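Learning to keep less

When I moved to Kullville in February, I had 3 suitcases and the opinion that I own almost nothing. My mother disagreed. She posted me the rest, and the postage cost more than the things.

So now I sort a little every evening, after the dishes. 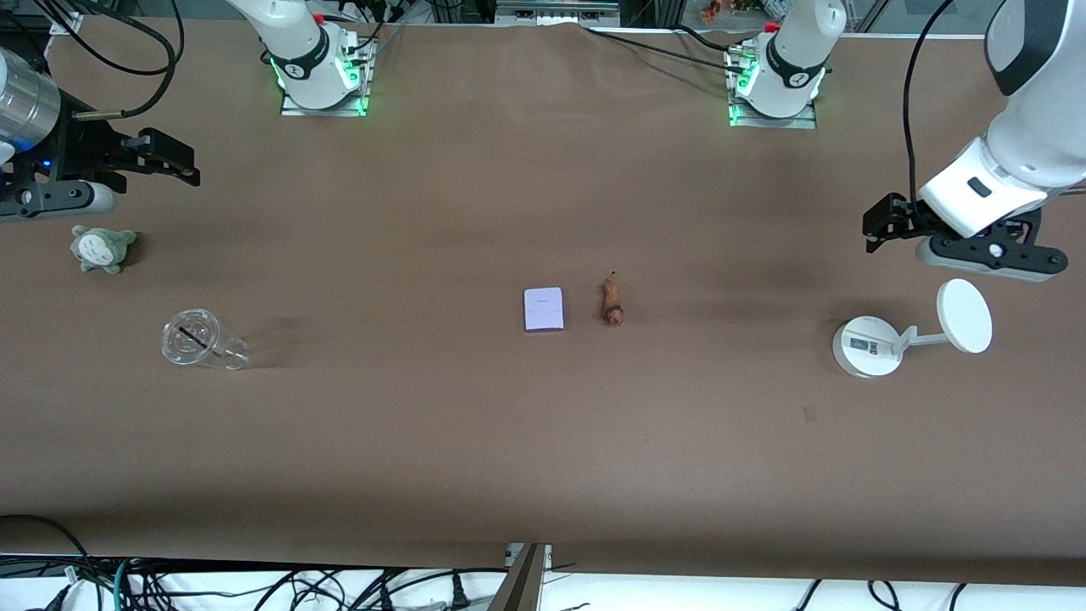 My rule for small things

If I did not touch it in 300 days, it goes. A plush toy is the hardest, even for a grown woman. Books I give to the library in Wencombe, and they are always polite about it.

Papers are another problem. I had 125 letters from the old bank, and I read each one before I tore it.

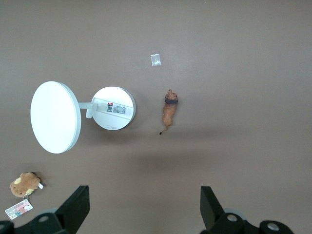

Electrical things I keep too long, I admit it. I always think a cousin will need them. Now I turn everything over first and look for the label under the base, like on a white desk lamp, and I write the model in my notebook. The print is often so tiny that I give up and make tea.

Next time I will write about the kitchen drawer.

Najwa Bitar

Recent posts
My first winter coat
Soup for one person
The slow bus to Cluvgate
Letters from my mother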